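Questions fréquentes : rénover un logement loué

Cette page s'adresse aux locataires et aux petits propriétaires qui nous écrivent avant des travaux. Elle est mise à jour quand une question revient souvent.

Dois-je demander l'accord du propriétaire pour changer une poignée de porte ?

Pour un remplacement à l'identique, un simple message suffit en général. Si la nouvelle poignée laisse des trous visibles ou demande de retailler la porte, attendez une réponse écrite. Conservez l'ancienne poignée et ses vis dans un sachet étiqueté, vous pourrez la remonter au départ.

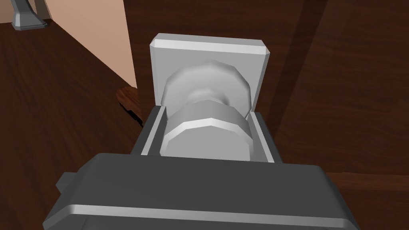 Hatice Dönmez

Quelles mesures relever avant d'acheter ?

L'épaisseur de la porte, la section du carré et la distance entre le bord de la porte et l'axe de la poignée. Sur une porte ancienne, mesurez aussi la plaque : une plaque plus petite laissera apparaître la trace de la précédente. Les modèles Nelex et Desmet de notre catalogue sont livrés avec 2 longueurs de vis.

Puis-je peindre les murs sans autorisation ?

Oui, la peinture fait partie des aménagements que le locataire peut décider seul, tant que la couleur permet une habitation normale. Un mur noir dans un séjour peut donner lieu à discussion. Rebouchez les trous avant de peindre et notez la référence de la teinte.

Et le carrelage ?

Poser ou déposer du carrelage est une transformation. Il faut un accord écrit, qui précise la pièce, le type de revêtement et qui paie. Sans cet accord, le propriétaire peut demander la remise en état à vos frais. Joignez un croquis à votre demande, même sommaire.

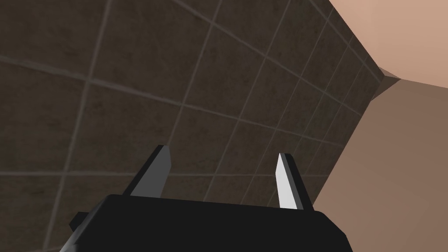 Carreaux bruns de forme carrée, joints gris clair.

Qui paie si un carreau se fend ?

Cela dépend de la cause. Un choc est à la charge du locataire. Un défaut de pose ou un mouvement du mur relève du propriétaire. En cas de doute, signalez la fissure dès que vous la voyez, avec une photo et la date.

Faut-il refaire un état des lieux après les travaux ?

Ce n'est pas obligatoire. Nous conseillons un avenant signé par les deux parties, agrafé à l'état des lieux d'entrée.

Quel budget prévoir pour une petite remise en état ?

Pour deux pièces à repeindre et quelques poignées à remplacer, comptez 500 euros de fournitures si vous faites le travail vous-même. Le prêt d'outils Wiltik est gratuit pour nos adhérents pendant 13 jours. Au-delà, la caution est encaissée.

À qui envoyer un dossier ?

À Ruben Stevens pour les locataires, à Prys Mostyn pour les propriétaires. Indiquez l'adresse du logement et la date du bail. Les dossiers reçus en juillet sont traités à la reprise.

Dernière mise à jour : 7 octobre 2019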